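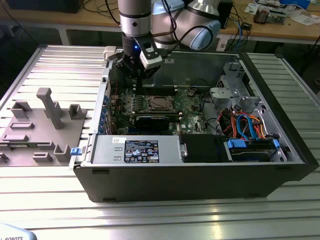
Posted by Maham Rizvi on 25th September | Filed under: Diary, Old computers

So I finally got the lid off the big Dell! I've been putting it off for weeks and it took me all of a minute once I quit making excuses. It's on its side on the bench with everything facing up, and I have to say I like a green board. The new black ones look moody but you can't find anything on them.

Damian Kaczmarczyk sold it to me with three boxes of cables I didn't ask for (thanks, Damian) and swore it had been a workhorse in the Curstead office. I believe him. There are memory slots on both sides of the processor, a whole bank each way, so somebody once had big plans for this thing – and probably a big budget.

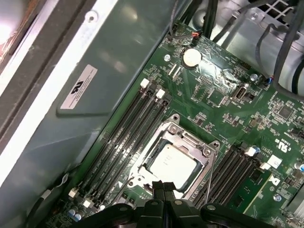 I want to pull the processor before I buy anything else, clean off whatever old paste is on it and write down the exact model. Then the coin battery gets swapped, that's a given on a machine this age. After that it's memory, and I've already been eyeing a used set on Tusta that I really shouldn't be eyeing. Damian says start small and see if it boots. He's right, but I don't have to tell him that.

Dinner was toast again. Must find the little screwdriver tomorrow, the one with the yellow handle, and call Mom back.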